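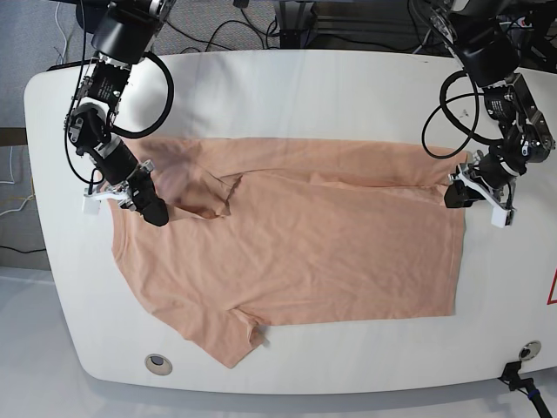

Our two arms on the t-shirt, left gripper on the top right corner, right one near the folded flap

Two arm shirt folding — second fold keeps going crooked, club demo coming up

Posted by kikau_club_hoa in Student Projects

Hi all, Hòa Mai here, I do the software half of our school robotics club project. We have two arms on a white table folding a t-shirt. Teleop is fine, anybody in the club can fold it by hand with the leader arms after a bit of practice. The trained policy is another story.

First fold mostly ok. Then it grabs the top edge at both ends and one side always gets pulled further than the other. Shirt ends up rotated, sleeve sticking out the bottom, and every step after that is garbage. Sometimes a gripper only gets the top layer and the bottom layer stays on the table.

Stuff I know you'll ask:
651 demos, all the same peach shirt
four different people did the demos
trained on the club desktop, overnight
cameras havent moved (I think)
table is glossy and the shirt slides on it pretty easy

We show it at the Custesico student fair in October so there's time but not tons. More demos? Different table? Someone in the club wants to glue felt down and I'm not sure thats smart after all the data we already have.

Thanks in advance, sorry for the wall of text

Tevholm_Dad

Put a towel under it. Works for ironing.

hoang_lab_mentor

I mentor a team at Hoàng and we went through pretty much this last year, ours was dish towels but same idea.

First thing, four operators. Watch a bunch of your demos back to back, only the second fold. I'd bet each person does it their own way — one pulls both arms together, one does left then right, one stops to smooth in the middle. The policy gets a mushy average of that. We picked one way, wrote it on a card, taped it by the leader arms. Threw out every demo that didnt match. Hurt a lot, went from 763 down to roughly half, and the smaller set worked better on the first try.

Second, the grip. From your pic the right gripper is pressing into the cloth a ways in by the flap, and the left one is out on the corner. If thats how it usually grabs then the two sides aren't starting from the same kind of spot, so of course it twists when you pull. Get both of them out on the corners before anything lifts. If you cant get a good corner, let go and redo it, and RECORD the redo. Recovery demos are worth more than clean ones at this point.

For the one layer problem, go lower before closing. Fingers touching the table, then a little slide in, then close. Go slow there, check your motor temps if you press a lot.

Felt — I wouldn't, not yet. It changes how the cloth slides and how the table looks to the cameras, so you'd be redoing most of your data. Fix the demos first. If you do go felt do it now and not in September.

Also "cameras havent moved (I think)" made me nervous. Save a still from day one and overlay it on the live view before every session. Takes 2 minutes.

kikau_club_hoa

Ok watched a pile of them and yeah. Three of us pull together and one guy (me) goes left first. Great. Doing the card thing. Will check the camera overlay tonight, didnt think of saving a still but I can pull one out of the first episode.

pmr_gearhead

Agree with the mentor post mostly. Only thing I'd add, check your arms are calibrated the same. We had one arm off by 8 mm at full reach and blamed the model for weeks. Drive both grippers to the same tape mark on the table, one at a time, and compare. If they dont agree fix that before you record anything else.

And get a second shirt in another color at some point. One shirt is fine for the demo but if it gets lost or somebody spills on it the morning of, you have no demo.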